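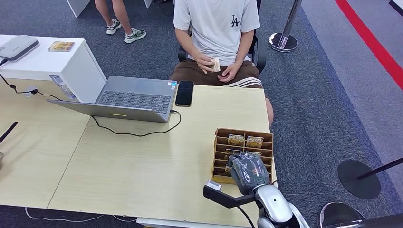 Urkometti is a small school of office skills. We teach people how to work at a desk: how to write a letter that gets an answer, how to keep papers so that they can be found again, how to look after a shared table and a shared cupboard. Our rooms are furnished in the same way as the offices where our students will later work, with a light wooden desk, a black office chair on the far side of it, and a white cabinet standing at the end within reach of the hand. A laptop and a telephone are normally all that a person needs to have on the desk during a lesson. The rest goes into the cabinet or into the bag. Clothes are free. A T-shirt and shorts are as welcome as a jacket, and in summer you will see many more of the first.

How we began

The school was opened in a single room above a shop in Brommont, with 7 desks which we had bought from an insurance office that was closing. The desks were heavy and the drawers did not all open, but they were good desks and we learned a great deal from repairing them. In the first course there were 19 students. They came in two groups, one in the morning and one in the evening, and the evening group complained, with reason, that the morning group left the tables in disorder. From this complaint came our first real lesson, which we still teach: at the end of your time, the desk belongs to the next person.

After three years we moved to our present address in Preltitz Street, where we have two floors and carpet in all the teaching rooms. The carpet was a matter of long discussion. Some of us wished for a hard floor, which is easier to wash. But the rooms are much quieter now, and chairs can be moved without disturbing the people below.

Up to the end of January, 1,789 people have finished one of our courses.

What we teach

Our main course is called Dalisay and lasts 23 weeks. It is made for people who have not worked in an office before, or who have been away from it for a long time. The first weeks are given only to the desk itself. Students learn to put the laptop at an angle that suits the person who types and not the person who looks on. They learn to lead the charging cable so that it does not hang over the front edge, and to keep a free place for writing by hand. It may seem a modest subject for a school. We have seen, however, that people who are comfortable at the desk write better letters at it.

After this come correspondence, appointments, simple accounts and the keeping of records, both on paper and on the computer. We keep paper in the course on purpose. Many small firms in our region still work with cards and folders, and a student who has never held a card index is lost there on the first morning.

We also give short courses:

- The shared cabinet (two evenings)
- Sitting well, with practice in adjusting the chair (one evening)
- Letters of complaint and how to answer them (four evenings)
- Small office, one person (one weekend)

How a lesson goes

Groups are small and each student has a desk. The teacher walks among the tables, and students may stand up and walk also if their back asks for it. Telephones can stay on the desk but must be silent. There is a pause in the middle of each lesson. We do not serve coffee in the teaching rooms, after two accidents with keyboards, but there is a kitchen on the lower floor where everything is permitted.

Anyone who wishes can come and sit in one lesson without paying before deciding. Please write to us one week earlier so that we can prepare a place for you. We do not give marks. At the end of Dalisay each student receives a letter from the teacher, written by hand, in which the work is described in plain words. Employers have told us that they read this letter with more interest than a certificate.

The office is open every weekday from nine until four. The entrance is in the yard, by the green door, and the bell must be pressed rather long.

Page last changed: 2022-04-04

Recent from the school

Dates for the next Dalisay course
Used desks: what to look at before you buy
Changes to the evening timetable
How long should a small firm keep its letters?
The kitchen on the lower floor has a new oven

Comments (3)

eveninggroup: I was in the Brommont room in the second year and I remember the drawers very well. Mine opened only if you lifted the desk with your knee. Glad to see the school is doing fine.

postbox_k: Is the course about the shared cabinet also possible for a whole office together? We are five people with one cabinet and it is becoming difficult.

Urkometti office: Yes, we can do this, also at your own address if you prefer. Please write to us with two or three possible dates.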